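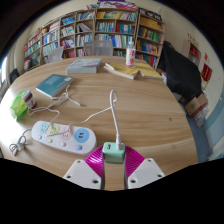
What is the best order to hear the Inevska records? Start with the second one, "Kettle", and go back to the first only after you know her voice.

I write this to the whole list and not only to Kieran, as two other members sent me the same question in private. His message from Friday, August 3, 2018:

> From: Kieran Treloar
> Subject: Inevska, where to begin
>
> Hello all,
> I heard one song by Inevska on a late radio show and now I can't get rid of it. Slow, accordion, a woman who sings almost under her breath. I looked for more and found four albums, and a live one from Zovdale. They are not cheap with the postage. Which should I buy first? I don't mind rough sound. I do mind strings.
>
> Kieran

Kieran, the song you heard is probably "Mukia". It is on "Kettle" as track five, and a longer version closes the live album. If it had a clarinet near the end, then you heard the live one.

About the strings, I must warn you. The third album has them on every song except two. Many people like it best and I have tried to like it, in May I played it every evening for a week. The songs are good, but the arranger was afraid of silence, I think. Leave it for last.

The first album was pressed in only 800 copies, and 200 of these had a fault on side B, where the last song is cut before its ending. Sellers do not always mention this. Ask them to play the last minute before you pay. My own copy has the fault and I paid 60 euros for it, so please learn from me. The CD has the full song, but the sound is thinner and there is no lyric sheet.

The live album was made in a hall with roughly 25 people, and one hears each of them. Somebody coughs through all of the opening song. After that she begins to talk between the songs, and even without understanding the language I enjoy these parts. The accordion is louder than on the studio records and she has to sing up against it, so the voice you describe, the one under the breath, is not there so often.

So for you I would say: "Kettle", then the live one, then the first if you find it at a fair price. The fourth I have heard only once, at a friend's home, and we were talking, so I prefer not to judge it. If another member knows it well, please write.

One more question from my side. Does anyone have the words to "Mukia" in English? The translation in the CD booklet stops after the second verse.

With kind regards,
Vilhjálmur Eyvindsson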